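List: Grernitton Woodfinish
Subject: Re: [woodfinish] White rings and dull patches on a light table top
Date: 19 March 2025

On the list a few days ago, a member in Turow wrote:

> I have a Skavgate dining table that we bought secondhand in October. The
> top is solid and very light in color. The seller said it had been oiled but
> didn't know with what. Since then we've picked up several white rings from
> mugs, and there is a dull strip along one side where people rest their arms.
> I wiped the dull strip with lemon oil from the grocery store, and it looked
> good for two days and then went back to how it was.
>
> I don't want to strip the whole thing if I can help it. Three questions:
> can I fix only the bad spots, how do I keep the wood from turning yellow,
> and how long before we can eat on it again? We have one table and two kids,
> so a week is hard for us.

I've done three tops like yours, one of them also a Skavgate, so I'll answer in the order I'd do the work. The short answers are: the rings yes, the dull strip probably not, and plan on losing the table for longer than you want to.

1. Find out what is on it

The seller may be right about oil, but the maker sold that table in more than one finish and people put all sorts of things on top later. Pick a spot on the underside near the edge, where the finish usually wraps around a little. Put a drop of water on it. If it soaks in and darkens the wood within a few minutes, you have oil that has mostly worn out, or bare wood. If it sits there in a bead, you have wax, fresh oil or a film finish.

Then try denatured alcohol on a cotton swab in the same area. If it gets sticky, that's shellac, and you should stop and write back before doing anything else. If nothing happens, scrape lightly with a fingernail or a utility blade. A film comes up as a thin curl or white dust. Oil doesn't give you anything to scrape.

The rest of this assumes oil.

2. Get the lemon oil off

Most grocery store lemon oil is mineral oil with scent in it. It never dries, and a hardening oil won't cure well over it. Wipe the whole top with mineral spirits, changing the rag often, and do it again the next day. Windows open, and spread the rags out flat outside to dry. I'd wipe the full top even though you only used the lemon oil on one side, as it travels further than you'd expect.

3. Try the rings first

White rings are moisture caught near the surface, and on an oiled top many of them come out without sanding. I use a white nonwoven pad with a little of the finishing oil on it, rubbing along the grain until the ring fades, then wipe everything off. Don't use steel wool on a light wood. The bits that stay behind will rust the first time someone spills a glass of water, and on oak you get black specks.

If a ring is gray or black, the water has gone deeper. Sanding may not reach it. Oxalic acid wood bleach will, but then you are committed to doing the full top.

4. Sand the top, all of it

I have tried to blend in a dull strip twice and was unhappy both times. The sanded part takes oil at a different rate and you see the border whenever the light is low. A full sanding of a dining table is an afternoon. Start at 120 unless the surface is rough, go to 150, and stop at 180. There was a thread on here about polishing a table to 3,000 grit. It felt lovely, and it held so little oil that it was spotting again by the next holiday. Finer is fine for a small box, but I wouldn't eat off it.

Vacuum between grits and write pencil lines across the top before each one. When the lines are gone, move on.

Before you open any oil, look along the top from a low angle with a light on the far side. Pale wood hides sanding scratches straight from above, and they show up as soon as the oil goes on. 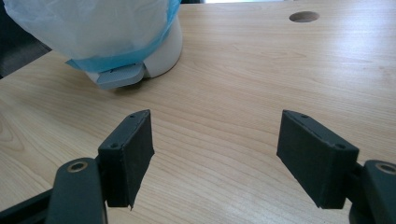
5. Pick an oil that won't yellow much

Every drying oil warms the color some. Raw linseed is the worst for this on light wood and gets darker over the years, more so away from sunlight. I've been using Amano in the white-tinted version, which has a small amount of pigment to offset the yellow. It's not cheap, but a 4 ounce can covered my test boards and the leaf of the last table, with enough left over for touching up.

Do a test on the underside first, and give it overnight before you decide. Wet oil always looks darker than the cured finish. The tinted kind also settles in the can, so stir it when you open it and again halfway through the job. I skipped the second stir once and the last third of the top came out whiter – you could see exactly where I'd stopped for lunch.

6. Put on less than you think

A thin coat, spread with a pad, left for 15 minutes, then wiped off until a clean rag comes away nearly dry. Any oil left standing will turn gummy. Second coat the next day. I don't find that a third adds much, except on end grain.

Oily rags can catch fire in a pile. Lay them out singly outdoors or put them in a metal can filled with water with a lid on it.

7. Waiting

For my house, which sits at 65 degrees and 50 percent humidity most of the winter, light use was okay after three days. That means plates on placemats and nothing wet left standing. I kept hot mugs and wet sponges off it for two weeks. A colder room takes longer. If you can still smell the oil with your nose close to the wood, it's still curing.

If a week without the table is out of the question, sand and put on the first coat Friday evening and the second on Saturday evening, then cover it with clean cotton sheets from Tuesday on and eat carefully. Don't use a vinyl tablecloth. It traps the solvent and can print its texture into the finish.

For upkeep I wipe on a very thin coat once a year, only where it looks dry. That does blend, because you aren't sanding through anything.

If the alcohol test does come up sticky, post what you find. There are people here who know shellac far better than I do.

--
Grernitton Woodfinish list
Please trim quoted text when replying.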